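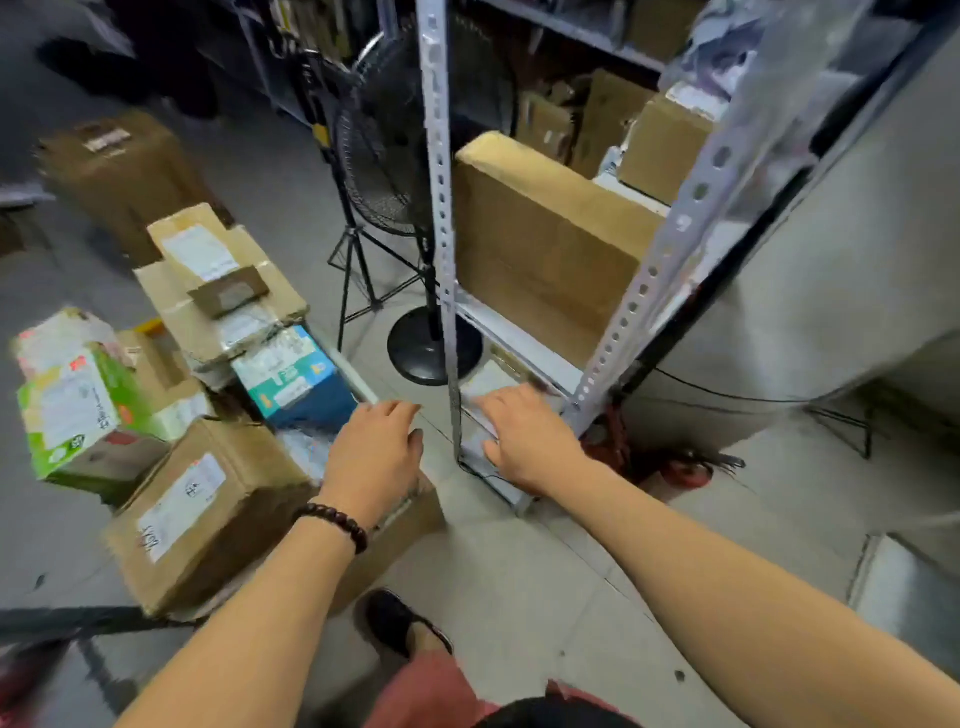
Visita noturna a Grelley: comprar bilhete antes ou à porta?

Soledad Mbeki
Membro desde maio

Boa noite. Vou estar em Gora com a minha mãe e um sobrinho de onze anos e queríamos fazer a visita noturna a Grelley, a que sai do largo da câmara, passa pelo cemitério velho e acaba nas caves da estalagem Whitfield. Já li a página oficial e fiquei com dúvidas, porque o texto parece ser do ano passado e fala de horários que não batem certo com os do cartaz.

A data que nos dava jeito é terça-feira, 12 de fevereiro. No cartaz diz que há visita às terças, na página diz que só há de quinta a sábado fora do verão. Qual dos dois está certo?

Também não percebi se os bilhetes se compram na Vidonix ou se é possível pagar em dinheiro ao guia. Tentei na Vidonix e apareceu-me o percurso de elétrico com a visita incluída, mas não a visita sozinha. O elétrico não nos interessa, já o fizemos.

Por último, a minha mãe anda bem mas devagar, e as escadas custam-lhe. As caves têm muitos degraus? Se for preciso, ela fica cá em cima à espera, desde que haja onde se sentar.

Obrigada desde já.

Octavio Acuña

Fiz essa visita duas vezes, a última no inverno passado, por isso respondo ao que sei.

O cartaz está certo. As visitas de terça voltaram em janeiro e mantêm-se até ao fim da época, com saída às 20h30. A página oficial continua com o horário antigo e já lhes escrevi por causa disso. Ao sábado há duas saídas, mas enchem depressa e os grupos são maiores, o que nas ruas estreitas atrás da igreja se nota bastante, porque quem vai no fim não ouve o guia.

Quanto aos bilhetes, na Vidonix aparece primeiro o pacote com o elétrico. Tem de escolher a data, descer até ao fundo e abrir «outras modalidades». A visita a pé está lá. Em dinheiro ao guia só se sobrarem lugares, e ele só diz se há ou não cinco minutos antes de sair. Com uma criança e uma senhora de idade eu não arriscava.

O seu sobrinho paga bilhete reduzido. Leve qualquer coisa com a idade dele, à minha filha pediram.

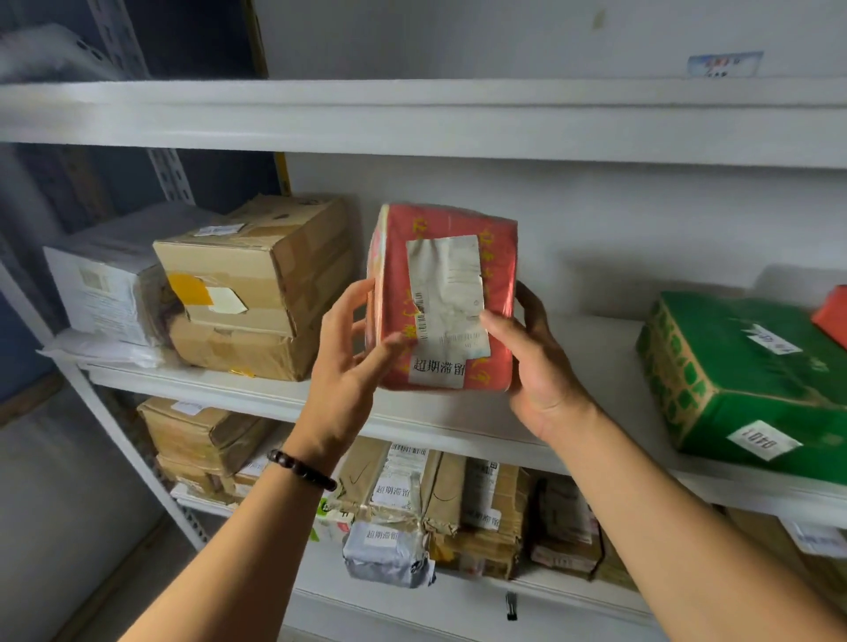
E se a visita for cancelada por causa da chuva, devolvem o dinheiro?

Devolvem o valor do bilhete por inteiro quando é a organização que cancela, e nesse caso o aviso chega por correio eletrónico até às 18h do próprio dia. Chuva fraca não conta, a visita faz-se na mesma. Se for a pessoa a desistir, só pode mudar a data uma vez, e tem de o pedir até à véspera.

Sobre as escadas: para entrar nas caves da Whitfield são dois lanços, de pedra, com corrimão só do lado direito. Os degraus são altos e gastos ao meio. O resto do percurso é plano, tirando a subida do cemitério, que é curta e se faz com calma. O guia costuma esperar por toda a gente no portão.

Kenji Calloway

nós fomos em maio e adorámos, a parte do poço é muito boa. não sei como é no inverno. levem casaco que nas caves faz frio mesmo no verão

Arlo Esposito

Trabalhei dois anos na receção da Whitfield e acrescento umas coisas à resposta do Octavio, que no geral está correta.

A sua mãe pode ficar na sala de entrada da estalagem enquanto o grupo desce. Há cadeirões junto à lareira e ninguém é obrigado a consumir. Diga ao guia logo na saída do largo que há uma pessoa que não desce, para ele avisar a receção. A parte das caves dura à volta de vinte e cinco minutos e o grupo sai pela mesma porta, portanto não há perigo de se desencontrarem. 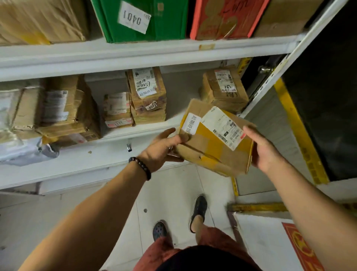 O estacionamento do largo fecha às 22h e a visita acaba depois disso. Quem deixa lá o carro só o tira de manhã, e aconteceu a muitos hóspedes nossos. O parque da estação fica aberto toda a noite e são sete minutos a pé até ao ponto de encontro, por passeio iluminado.

Para uma criança de onze anos não vejo problema. Há um momento nas caves em que apagam as luzes e se ouve uma gravação, mas o guia avisa antes e quem quiser pode ficar ao pé da porta. A história do enforcado é contada com algum pormenor. O Helmut Thiele, que costuma fazer as terças, suaviza um bocado quando vê miúdos no grupo.

Não vá pela ponte pedonal se vier do lado do rio, esteve fechada para obras e não sei se já abriu.

Soledad Mbeki

Obrigada aos três. Encontrei a visita a pé em «outras modalidades» e já comprei os três bilhetes para a terça. Vamos deixar o carro na estação. Arlo, sabe se na sala da estalagem servem chá a essa hora, ou se a cozinha já está fechada?

Arlo Esposito

A cozinha fecha às 21h, mas chá e café servem no bar até à meia-noite.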